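Changes to the household recycling and reuse service

Letidham District Office wishes to inform residents of several changes to the recycling and reuse service, which take effect from September 1, 2026. The changes follow the spring consultation, to which 2,241 households replied. The Office is grateful to all who took part, and in particular to those who returned the longer form.

Collections

Paper and card will in future be collected separately from glass, tins and plastic bottles. Paper and card should be placed in the blue sack, which must be tied at the neck and left at the kerb by 7 am. Glass, tins and plastic bottles should go in the existing box. Lids may be left on bottles but should be taken off jars.

Collection days remain the same for most streets. In Brotlow and the lanes north of the church, 34 properties will move to the alternate week. The occupiers of these properties were written to in August, and any household that believes it should have received a letter is asked to contact the Service Desk.

Blue sacks will be delivered with the autumn council tax notice. Additional sacks may be obtained without charge from the library, the Brotlow post office counter and the main reception at Letidham. Residents are asked not to use black refuse sacks for paper, as crews have been instructed to leave these behind.

Food waste

There is no change to the food waste service. The small caddy will continue to be emptied weekly. Some respondents asked whether newspaper may be used as a liner, and the Office confirms that it may. Plastic carrier bags may not be used, including those marked as suitable for composting at home.

Bulky items

The charge for collecting bulky items will be held at its present level until the end of the financial year. Residents may book up to three items in a single visit. Mattresses count as one item each, and a three-piece suite counts as three. Items should be placed at the front of the property and must not block the footway. Crews are unable to enter homes or to dismantle furniture.

Where an item remains in sound condition, residents are encouraged to offer it first to the reuse shop at Abou Zeid Yard, which accepts furniture, bicycles, crockery and garden tools. Upholstered furniture can be accepted only where the fire label is still attached. The shop took in around 100 bicycles during the past year, and the greater part of these were repaired and sold to local families.

The reuse shop will open for an additional morning each week. Brijesh Thakur, Reuse Manager, has asked that donors ring before bringing wardrobes or other large pieces, as storage at the yard is limited during the winter months.

Textiles and small electrical goods

Clothing banks at the leisure centre car park have been replaced, and the bank at Mill Lane has been withdrawn following repeated dumping. Shoes should be tied together in pairs. Duvets and pillows cannot be accepted in the banks and should be taken to the household waste site.

Kettles, toasters, hairdryers and similar goods may now be left beside the recycling box in a clear bag. Batteries should be removed wherever possible and placed in a separate small bag on top of the box. Nine shops in the district also have collection tubes for household batteries, and a list is held at the Service Desk.

Contract arrangements

The sorting contract has been awarded to Prikerar for a further term. The terms of the award were set out in full at the July meeting and the minutes are available for inspection at the main reception. Prikerar will provide the Office with a written report each quarter, covering tonnage and the proportion of material turned away.

Comments and complaints

Missed collections should be reported within two working days, giving the house number and street. Other comments may be addressed in writing to Pylyp Hutsuliak, Head of Environmental Services, at the Letidham office. Large print copies of this notice, and copies in other languages, may be requested from the Service Desk.
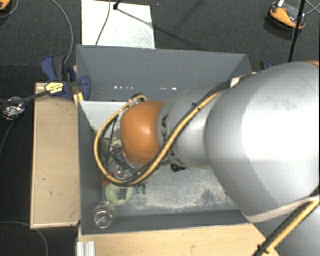 Robot arm over a grey bin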